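How to Attach Felt Letters to Dark Fabric

Cut-out letters are an easy way to put a name on a bag, a banner or a cushion cover. Dark cloth takes a little more care than light cloth because chalk dust, glue and crooked spacing all show up on it. The method below uses felt, but most firm fabrics that don't fray will work.

What you need

Felt sheets in two or more light colors
Paper for templates
Sharp small scissors
Fabric glue
White chalk or a chalk pencil
Needle and matching thread

Make the templates

Print or draw your letters on paper and cut them out. Bold letters are easier to handle than thin ones. Serif styles look good but the small corners need patience. I wouldn't go under 2 inches tall for a first try.

Pin each template to the felt and cut around it. Cut the middle out of letters like A and O last, starting with a small snip in the center.

Mark the cloth

Wash and iron the fabric first. Lay it flat and draw a light chalk line where the bottom of the letters will sit. Place the middle letter of the word, then work outward to each side. Judge the gaps by eye. Round letters can sit a little closer together than straight ones.

If the cloth will end up over something rounded, such as a stuffed cushion, put it on the cushion before you mark it. A line that is straight on the table will bend once the cover is filled.

Glue and stitch

Put a thin line of glue just inside the edge of each letter and press it down for 60 seconds. Too much glue soaks through and leaves a shiny patch. Leave everything to dry overnight.

Sew around each letter with small whip stitches. For something that will hang on a wall, glue alone is enough. Brush off the chalk with a dry toothbrush.
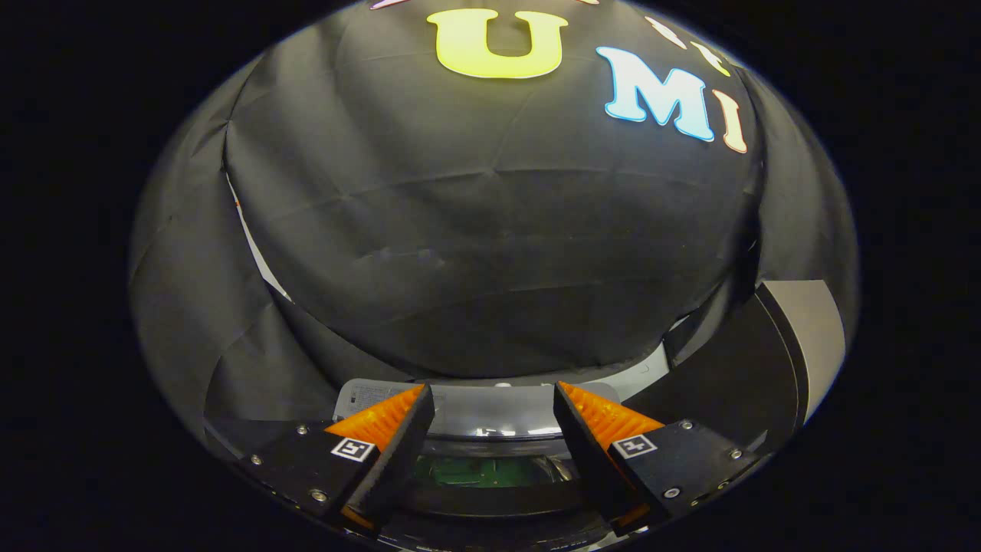

Can I wash the fabric after the letters are on?
Hand wash it in cold water and dry it flat. Felt that contains wool will shrink in a hot wash and pucker the cloth around it.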